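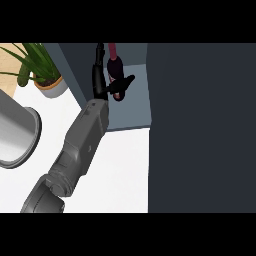

2 min read

Review: Furko simulator, school license

Used this with the robotics club from January through June. Laptops only, no hardware budget this year. Notes below for other clubs, typing fast before the evening session.

What you get. A tabletop world, a gray and black arm with a proper jointed hand, a box of household props (bottles, plants, vegetables, a compartment to reach into) and a Python side that is mostly readable. The Vieira task pack is extra. We bought it. Worth it for the reach-in tasks alone, the kids fought over those.

Price. 300 for the year for the club license, 50 on top for the task pack. Fine by me. Isdale wanted 840 and their hand is a two finger pinch.

Setup. Painful. Installer hung on our older laptops until Natália Simões turned off the shadow setting in the config file, after that no trouble. The manual puts that setting under "sound". Go figure.

The hand is the best part. Fingers move joint by joint, so getting one digit across the front of a bottle without shoving it into the back panel takes real work. Rui and Joaquim spent most of a month on the approach angle, coming up from low with the wrist nearly straight. Their first version hit the side wall every run. Contact feels believable, mostly. Thin necks on bottles are flaky, the finger sometimes sinks in a bit and then pops out.

Looks. OK. Plain panels, flat light, dark hand against dark walls so you can lose a finger in there. Wish you could recolor the hand. The plant leaves are nicer than they need to be and cost you frames, we deleted the plant for long batches.

Batch runs. Left 2000 attempts going overnight, log file was all there in the morning. Good. No way to pause and resume though, and closing the lid kills it. Learned that twice.

Docs are thin past chapter four. Support answers, slowly. Eduardo Carvalho asked about the wrist limits and got a usefull reply with a code snippet, eight days later.

Compared to Zurnel, which we had last year: Zurnel is easier for beginners, block coding, up and running in one session. But the older kids were bored by the second month. Furko they are still poking at.

Would I renew. Yes, for ages 14 and up. Younger group stays on Zurnel. Four stars, would be more if they sorted teh installer.

Abílio Salgado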